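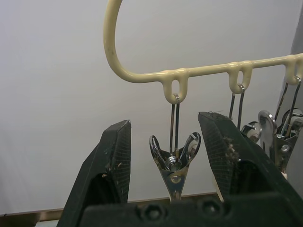

Sobre a Kandeck

A Kandeck é um laboratório independente de ensaio e calibração de ecrãs e equipamento de vídeo doméstico. Trabalhamos para importadores, cadeias de retalho, publicações técnicas e, em menor volume, para particulares que pretendem um relatório de medição antes de aceitar uma instalação de sala de cinema.

A empresa foi constituída por Reynaldo Belmonte e Genalyn Mangubat, ambos vindos da assistência técnica a televisores de plasma e a projetores de três tubos. O primeiro serviço prestado foi o alinhamento de convergência em projetores. Esse serviço foi descontinuado. A medição de painéis planos, que começou como atividade complementar, representa hoje a maior parte do trabalho.

O que medimos

Cada ecrã é ensaiado em sala escura e, em seguida, com iluminação ambiente controlada. O relatório normal inclui luminância de pico em janelas de diferentes dimensões, nível de preto, curva de gama, balanço de brancos em toda a escala de cinzentos, cobertura do espaço de cor, uniformidade do painel e atraso de entrada em cada porta HDMI. Em aparelhos com processamento de movimento, a resolução dinâmica é medida com o processamento ligado e desligado.

O relatório completo acrescenta o consumo elétrico em cada modo de imagem, o ruído do ventilador ou do transformador a um metro e o comportamento do limitador automático de brilho em sequências longas. O período de estabilização térmica antes da primeira leitura é igual para todos os aparelhos e consta da primeira página.

O arquivo de ensaios contém 1748 relatórios, dos quais 1016 dizem respeito a televisores. Os restantes dividem-se entre projetores, monitores de referência e processadores de vídeo externos. Os clientes com contrato anual podem consultar a parte não confidencial do arquivo.

Instalações

O laboratório dispõe de duas salas de medição, ambas com paredes e teto em cinzento neutro. A sala A destina-se a ecrãs de visão direta. A sala B tem uma distância de projeção maior e é usada também para audições de barras de som e recetores AV. A receção de equipamento faz-se pelo cais traseiro, até às 17h00. Aparelhos com mais de 74 kg exigem marcação prévia.

As sequências de teste são geradas pelo Wikska, software desenvolvido internamente e mantido por Dindo Mercado. O Wikska controla o gerador de sinal, regista as leituras do colorímetro e produz as tabelas do relatório sem transcrição manual. A versão 2 introduziu os padrões de gama dinâmica alargada e a repetição automática de leituras fora de tolerância. O programa não é comercializado.

Equipa

Reynaldo Belmonte, direção técnica
Genalyn Mangubat, gestão e contratos
Cherry Mae Padilla, responsável de calibração
Eduardo Ocampo, ensaios de áudio e de consumo
Dindo Mercado, software e instrumentação

Independência

A Kandeck não vende televisores nem recebe comissões sobre vendas. Os aparelhos cedidos por fabricantes são devolvidos após o ensaio, e a origem de cada unidade (cedência, compra ou propriedade do cliente) vem indicada no relatório. Quando uma unidade apresenta defeito evidente, o ensaio é interrompido e o cliente decide se pretende substituí-la ou publicar os valores obtidos.

Os colorímetros são aferidos todos os anos, em setembro, contra o espectrorradiómetro do laboratório Pangilinan. Os certificados são enviados a pedido.

Parcerias

A Astwood assegura as calibrações ao domicílio fora da nossa área de deslocação, com o mesmo procedimento e o mesmo modelo de relatório. A faturação desses serviços é feita diretamente pela Astwood.

Os pedidos de orçamento devem indicar marca, modelo completo (incluindo sufixos), versão de firmware e tipo de relatório pretendido.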